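Gripper Maintenance Technician (Handheld and Fixed Tools)
Kirkel, Skeselby workshop 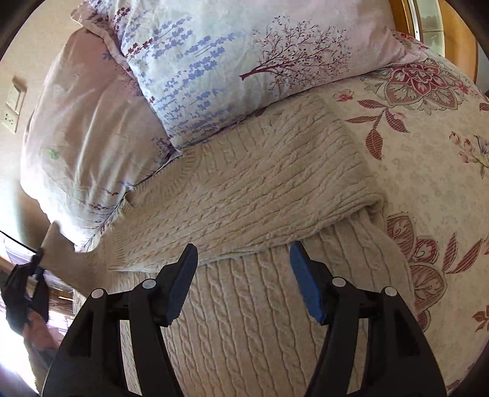
Two-finger gripper with blue contact pads, folding task, cable-knit sweater.

Position type: Full-time, day shift, 3 positions
Reports to: Workshop Lead, End Effectors
Start: October

About the position

Kirkel builds and services two-finger grippers used for handling clothing and bedding. The tools are used in pairs, in furnished rooms as well as on the bench. The technician keeps them within tolerance, replaces worn parts and records what was done. The fleet stands at 89 units. Most of the work is mechanical. No programming is required, though you will run the calibration program after every finger change and must be able to tell a bad result from a good one.

Duties

Strip, clean and reassemble finger linkages. Each finger is pinned at the outer corner and again near the pad. Pins are checked for side play at every service and replaced as a set, never singly.

Inspect contact pads for rounding of the serrated inner edge, tears at the tip and lifting from the backing. Fit and trim new pads.

Remove lint and yarn from the linkage openings. Knitwear sheds heavily, and fibre wound around a pin will show up as slow closing well before it can be seen from outside.

Set finger symmetry. Both tips must meet at the centreline across the full width of the pad. A tool that closes off-centre drags the upper layer of a fold and leaves the lower one behind.

Check camera mount position after any knock or drop, and repeat calibration if the mount has moved.

Attend on-site callouts at Clesden, normally 2 per month. Travel time is paid and a vehicle is supplied.

Enter all work in the Belkadi service log before the tool goes back on the rack. Tools without a closed entry are not released.

Required

Trade certificate or college diploma in mechanical, mechatronic or instrument work, or 4 years of equivalent bench experience.

Steady work with small fasteners, pins and retaining clips.

Ability to read an assembly drawing and to use a feeler gauge, dial indicator and torque driver without supervision.

Clear written English. Log entries are read by the next shift and have to stand on their own.

Valid driver's licence.

Useful but not required

Service experience with sewing or knitting machinery, prosthetics, camera equipment or other small linkages. Experience cutting or bonding soft pad material. Familiarity with lens calibration.

Conditions

The shift runs from 7:30 a.m. to 3:30 p.m. with a paid lunch break. Bench work is seated or standing at your choice. Safety glasses are worn when pressing pins and are provided, including prescription lenses. Solvent cleaning is done in a ventilated booth. Lifting is light. There is no on-call duty.

New technicians spend the first month on teardown and reassembly at Skeselby before taking callouts.

How to apply

Send a resumé and one page describing a repair you carried out on a small mechanism: the fault, how it was traced, the parts replaced and how the result was checked. Drawings or photographs may be attached. A general cover letter is not needed.

Applications go to the Kirkel workshop office, marked "Gripper Maintenance". Shortlisted applicants will be asked to do a paid bench test consisting of one finger teardown, one pad replacement and one written log entry. Tools and drawings are supplied for the test.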